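Jekeck open day, June

The leaflet promised a morning on "the art of the small celebration," and I went to Norðdahl expecting a sales pitch with frosting. I wasn't far off. Entry was free, parking wasn't, and the talk on the history of the bakery lasted longer than anyone's coffee.

The cake table held up better. One small round cake, pink with pale layers, fruit on top, two candles, and a card reading "Handmade." I have my doubts about that word. The firm says it turns out 486 cakes a day, and I'd like to know whose hands.
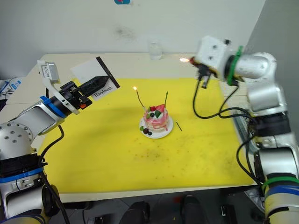 Oona Lappalainen thought I was being unfair, and that handmade only ever meant somebody did the finishing. Maybe so. Then print "hand-finished" and charge accordingly.

I was also unconvinced by two candles on a cake that size. They take up room the fruit could have had, and wax next to a strawberry does it no favors. 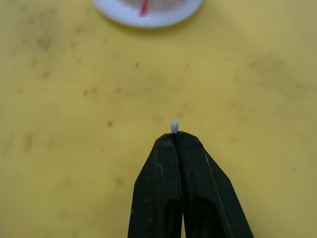
The price list came out after the talk. The smallest cake in the Prendomeo range costs more than a week of decent bread, and delivery to Asen is extra. I asked what was in the pink layer and was told "natural flavors," twice.
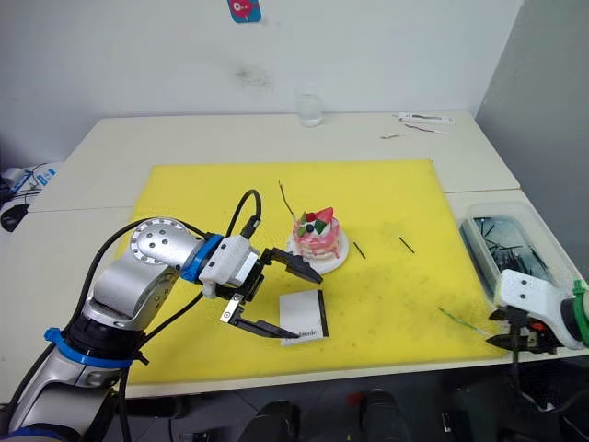
One woman on the way out said she'd buy it anyway, for the strawberry. I took a leaflet and caught the noon bus.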